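Nesow Lab Teaches Robot Arms to Cope With a Crowded Pantry

New training method, called Grila, learns from 3,010 short demonstrations and holds up when the groceries get moved around

Apr 1, 2022 – Researchers at the Nesow robotics lab today released the results of a study on one of the most ordinary and most stubborn problems in home robotics: picking up one small thing from a counter that is covered with other things. Their method, Grila, let a single robot arm learn to handle kitchen items in messy, lived-in settings using far fewer practice runs than the lab needed for its earlier system, Puta.

"We were thrilled with how far this went," said Elsie McPhee, who led the study. "For years we cleared everything off the table before we pressed start, and of course the robot did well, it had one cup to look at! Then you put the cup next to a kettle and a bag of coffee and it all fell apart. We wanted to start from the mess."

Grila changes the order in which the arm learns. Most training begins with a single object on a bare surface and adds clutter later. The Nesow team turned that around and recorded every demonstration on surfaces that were already full, with jars, bags, boxes and tins left where people might leave them. A person guided the arm through each pickup, and the learning software was asked to predict two things at once: where the gripper should go next, and which nearby items it would be likely to bump on the way there.

That second prediction is the heart of the work. When the arm expects to touch a neighbor, it slows down and looks for another approach, often coming in from higher up or turning its wrist before it drops.

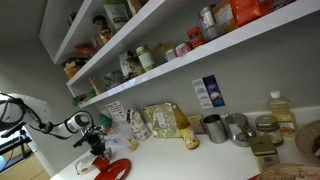
The group collected demonstrations over several months and finished recording in December. The full training set holds 3,010 pickups of 274 different household items. For the final test, the team chose 13 layouts that the arm had never been trained on and ran 217 trials with no human help. Grila completed 84 percent of those trials on the first try. Puta, tested on the same layouts with the same arm, completed 59 percent.

Small cups and bowls gave the best results, along with rigid boxes. Shiny metal was harder, though the new method still did clearly better on it than the old one. The biggest surprise for the team came from soft packaging. Bags shift and sag when they are touched, and the researchers had expected them to throw off the bump prediction. The arm handled them well when they were neighbors of the target. When a bag was the target itself, results were weaker, and the paper gives a full breakdown by item type.

"My favorite moments were the pauses," said Ksawery Grabowska, who built the software that runs the arm. "It comes down toward something, stops, backs off a little, and tries a different angle. We never wrote a rule that says to do that. I ran back through the logs three times the first night we saw it, I was so happy."

The study also reports where Grila falls short. Clear plastic containers caused more failed grasps than any other group of items, and layouts with two nearly identical targets sometimes led the arm to switch from one to the other partway through. Speed is another open question. With the bump prediction turned on, an average pickup took 13 seconds, which is slower than Puta. The team thinks much of that time can be won back by running the two predictions on separate processors, and that work has already begun.

All of the trials used one type of arm with a two-finger gripper, so the results may not carry over directly to other hardware. To find out, the lab is sharing the method with the Đorđević workshop, which will repeat the 13 test layouts on a smaller arm with softer fingers. The two groups have agreed to publish what they find, whichever way it comes out.

"I can't wait to see it on somebody else's counter," McPhee said. "We know our own kitchen corner far too well by now. They'll stack things in ways we would never think of, and that's exactly the kind of test it needs."

The paper, the training data and the code for Grila are available free of charge to research groups on request. Recordings of all 217 test trials, including the failed ones, are part of the release.

Requests for data and interviews can be sent to Elsie McPhee at the Nesow robotics lab.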